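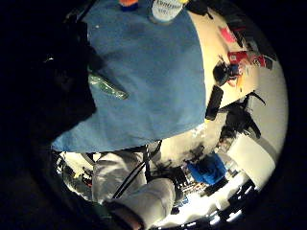

3.2 The blue cloth as a working surface

Figure 4. A green item lying on the blue cloth, with two further items at its top edge, one of them orange and dark blue.

We were delighted by how much a plain cloth changed the way people sorted their things! In the Ondcombe homes each household was lent one for the length of the study and asked to use it wherever they normally emptied bags, drawers or pockets. Over 470 sorting sessions were logged in this way, and the cloth soon became the part of the study that families wanted to talk about.

Figure 4 shows a habit we met again and again, with small things standing at the edge of the cloth and something else lying further in. Participants had their own words for this (Mets and Usmani collected 34 of them, from "the shelf" to "the waiting room"), and most agreed that an item at the edge had already been decided on, while one lying in the open still needed a home.

Colour mattered too, and far more than we had guessed. Green things on blue were often left until late in a session, even when they were shiny, whereas bright orange ones tended to be picked up early. Koppel suggests that people begin with whatever stands out most, and the interviews in Section 4 give this idea lovely support. Two households disagreed strongly and sorted by size from the first day; we return to them in Section 5.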